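Lebensmittelabfälle in der Gemeinschaftsverpflegung
Begleitskript zur Vorlesung Ernährungsökologie, Kapitel 4: Was auf dem Teller bleibt

Letzte Stunde ging es um Verluste auf dem Acker und im Lager, heute kommen wir endlich in den Speisesaal! 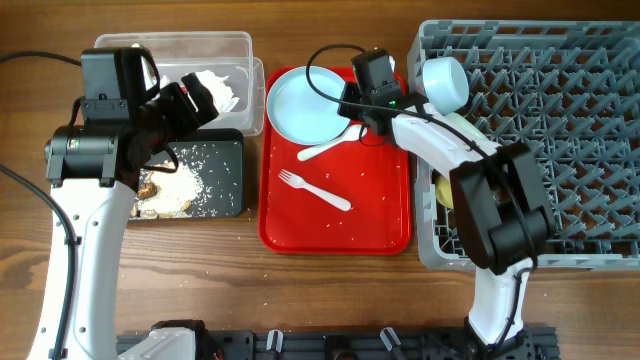 Zuerst die Begriffe, weil sie in Hausarbeiten immer wieder durcheinandergeraten. Wir unterscheiden in diesem Kurs vier Abfallarten:

Lagerabfall: Ware, die verdirbt oder abläuft, bevor sie die Küche erreicht.
Zubereitungsabfall: Schalen, Knochen, Strünke, Fehlchargen, Angebranntes.
Ausgabereste: alles, was produziert wurde, aber nie auf einem Teller landet.
Tellerreste: was ausgegeben und nicht gegessen wurde.

Die Ausgabereste werden gern unterschätzt. Ein halbvoller Behälter Reis am Ende der Mittagszeit wiegt oft mehr als sämtliche Tellerreste eines Tisches, fällt aber niemandem auf, der nur am Rückgabeband steht. Wer eine Kantine untersucht und nur die Teller anschaut, untersucht also die halbe Kantine.

4.1 Vermeidbar oder nicht?

Kaffeesatz und Bananenschalen gelten als nicht vermeidbar. Ein Stück Brot ist vermeidbar. Und die Kartoffelschale? Da wird es spannend, denn die Antwort hängt von der Esskultur ab und davon, wie die Kartoffel behandelt wurde. In der Literatur finden Sie deshalb oft eine dritte Kategorie, "teilweise vermeidbar". Ich mag diese Kategorie sehr, weil sie uns zwingt, über Gewohnheiten zu reden und nicht bloß über Kilogramm. Legen Sie in Ihrem Protokoll aber vorher fest, was hineinfällt, sonst sortieren zwei Personen denselben Eimer verschieden.

4.2 Wie misst man Tellerreste?

Wiegen ist die genaueste Methode und die mühsamste. Getrennt wird nach Komponenten: Stärkebeilage, Gemüse, Eiweißkomponente, Soße, Dessert. Servietten und Verpackungen gehören nicht in die Waage! Das klingt banal, aber eine vollgesogene Papierserviette kann schwerer sein als der Rest, in dem sie lag, und bei kleinen Stichproben verzieht das den Mittelwert kräftig.

Visuelles Schätzen geht viel schneller. Üblich ist eine Skala in Vierteln: nichts, ein Viertel, die Hälfte, drei Viertel, alles übrig. Geübte Beobachter kommen damit erstaunlich nah an die Waage heran, bei Soßen und Eintöpfen allerdings deutlich schlechter als bei stückigen Speisen. Reis ist ein Sonderfall - er verteilt sich, und verteilter Reis sieht nach mehr aus, als er ist.

Befragungen sagen Ihnen, warum etwas liegen blieb. Als Mengenmessung taugen sie kaum, denn wir alle erinnern uns an leere Teller.

4.3 Rechenbeispiel: Mensa Hudia

Die Mensa Hudia gibt an einem Mittag im Februar 462 Essen aus. Gewogen werden 17 kg Tellerreste, bereits ohne Servietten und Knochen.

17 000 g geteilt durch 462 ergibt 36,8 g pro Essen.

Ist das viel? Ohne Bezug zur Portionsgröße lässt sich das nicht sagen. Bei einer mittleren Portion von 460 g wären es 8,0 Prozent. Rechnen Sie immer beide Werte aus, den absoluten und den relativen, und schreiben Sie die Portionsgröße dazu. Eine Küche mit kleinen Portionen und möglichem Nachschlag schneidet absolut fast immer besser ab, und genau das ist ja der interessante Befund!

4.4 Was hilft?

Kleinere Grundportionen mit freiem Nachschlag gehören zu den am besten untersuchten Maßnahmen. Auch die Tellergröße am Buffet spielt eine Rolle, ebenso der Verzicht auf Tabletts: Wer beide Hände braucht, um einen Teller zu tragen, nimmt seltener noch eine Schale auf Verdacht mit. Längere Pausenzeiten wirken vor allem in Schulen. Hinweisschilder allein bringen wenig, wenn die Kelle dieselbe bleibt.

Unser Fallbeispiel für die Übung ist die Betriebskantine Bajwa. Dort wurde die Stärkebeilage auf eine Kelle mit 30 Prozent weniger Volumen umgestellt, Nachschlag kostenlos. Überlegen Sie vor der Sitzung: Welche der vier Abfallarten müsste sinken, welche könnte sogar steigen? Kleiner Tipp: Denken Sie daran, wann die Küche von der geringeren Nachfrage erfährt und wann der Reis aufgesetzt wird.

4.5 Wohin mit dem Rest?

Vermeiden steht vor Weitergeben, Weitergeben vor Verwerten, Verwerten vor Beseitigen. Tellerreste dürfen aus hygienischen Gründen nicht weitergegeben werden, bei Ausgaberesten kommt es auf Kühlkette und Standzeit an. Speisereste aus Großküchen gehen häufig in Biogasanlagen. Das ist besser als Verbrennen, holt aber nur einen Bruchteil der Energie zurück, die in Anbau, Transport und Kochen steckt.

Bis zur nächsten Sitzung

Lesen Sie den Abschnitt Kediveo im Reader (nur die Methodik, die Diskussion machen wir gemeinsam). Bilden Sie Gruppen zu 2 Personen und füllen Sie den Erhebungsbogen Sekix für eine eigene Mahlzeit aus, gern zu Hause. Küchenwaage genügt. Bitte Rohgewichte notieren und nicht runden!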